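Rurstead Library to Extend Evening Hours Beginning in March

The Rurstead Public Library will remain open until 9 p.m. on four evenings each week beginning in March, following approval of a revised operating schedule by the library board. The building currently closes at 6 p.m. except during the spring and fall examination periods.

The change follows a survey of cardholders conducted over the winter. The library received 3438 completed responses, of which 64 percent named later closing times as the improvement they would use most. Requests for additional parking and a larger selection of audiobooks ranked second and third.

"Many residents work until five or later and have had very little time to reach us before the doors close," said Nithin Kandasamy, director of library services. "The new schedule gives them a full evening, including access to the reference desk and the local history room."
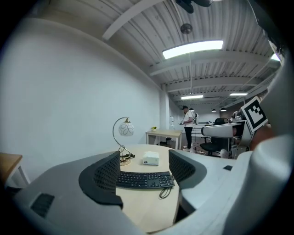
A round table in light wood.

Under the new schedule, the main floor, the children's area and the second-floor reading room will all be open during the added hours. Reference staff will be on duty until 8:30 p.m. Public computers will shut down 15 minutes before closing, and print jobs must be collected by that time. The Zernwood branch will keep its present hours. Items borrowed at either location may still be returned at the other.

The board also approved a change to study room reservations. Rooms may now be reserved for up to two hours, with one renewal if no other party is waiting. Reservations can be made online or at the front desk up to two weeks in advance. A valid library card is required, and groups that do not arrive within 20 minutes of their reserved time will lose the room.

The added hours will be funded through the library's existing operating budget. Two part-time positions will be created to cover the evening shifts, and applications will be accepted through the town's employment page until both are filled.

Evening programs will be introduced gradually. The first will be a tax form help session, followed by a six-week course in family history research. The course is limited to 43 participants and is free to Rurstead and Zernwood residents. Registration will open at 10 a.m. on the first day of March, in person or by telephone.

The board will review attendance figures for the new hours in September. Comments on the schedule may be submitted in writing at the front desk of either location.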